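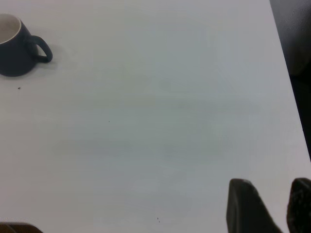

The white table has been in the kitchen since June and I can now report on it as a work surface, with particular attention to marks. It replaced an oiled beech one which hid everything. A matt white top does the opposite. A few dark specks, one by the blue mug and the others further off, each no bigger than a pinhead, can be picked out from the doorway, and on the beech they would have stayed there until I put my sleeve in them. I had expected to find this irritating. In practice I wipe the table more often and for less time, and the total effort is much the same.

Some notes on cleaning. A dry cloth moves crumbs but leaves a faint drag mark on this finish, visible in low light from the window side. A damp cloth leaves no mark if it is wrung out properly. I tried the spray that came with the table and have gone back to washing-up liquid, one drop in a bowl of warm water. Tea left overnight came off with bicarbonate of soda. Turmeric did not come off completely and there is a pale yellow patch near the wall end, the size of a thumbprint, which I have stopped looking for.

The dark mug with the cream inside is one of a pair from Evamham. I mention it because the base matters more than you would think. Several of my older mugs have an unglazed foot ring, and on a white surface an unglazed ring leaves a grey line when it is pushed along. I went over the feet of all of them with wet abrasive paper, 40 strokes each, turning the mug as I went. The marking stopped on all but one. That one now lives at work.

The handle is also worth a line. It is a plain D shape with enough room for 3 fingers, or 2 if you have hands like Italo Cirillo, who borrowed the other mug of the pair and has had it for long enough that I consider it his.

On bowls. I keep small dry goods out on the table while I am using them and put them away afterwards. For this I prefer clear glass to anything else, the obvious reason being that the level can be read from the side. The less obvious one is that glass sits quietly on this surface. Steel bowls ring when they are put down and the table seems to amplify it. I suspect the top is hollow but have not drilled it to find out.
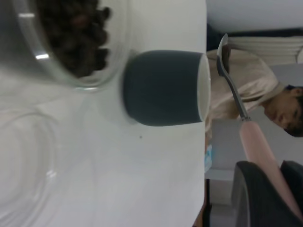
Glass does have one fault on white, in that an empty piece is hard to see. I have knocked over a tumbler twice by reaching across for something else. Fanni Halász suggested a tray, and I have been trying one from Baloch, 7 mm deep at the lip. It works for tumblers. It is too small for a bowl and a cup together, so the bowl stays on the bare table and the tray goes to one side.

Spoons are the last item. I had been using ordinary dessert spoons for moving dry things from bowl to cup, and the handles are too short for a deep cup. A longer handle keeps the knuckles clear of the rim, and a wider one can be turned over with less wrist, so less ends up on the table. Coloured handles are also easier to find in the drawer. I have no strong view on which colour.

Still to do: felt pads for the legs, as the table creeps on the tiles when leaned on, and a second attempt at the turmeric with something stronger. The Grerkum people sell a paste for worktops. Their leaflet says to test it on a hidden area first, so I will start with the underside of the flap.

Posted 02/08/2020 in Kitchen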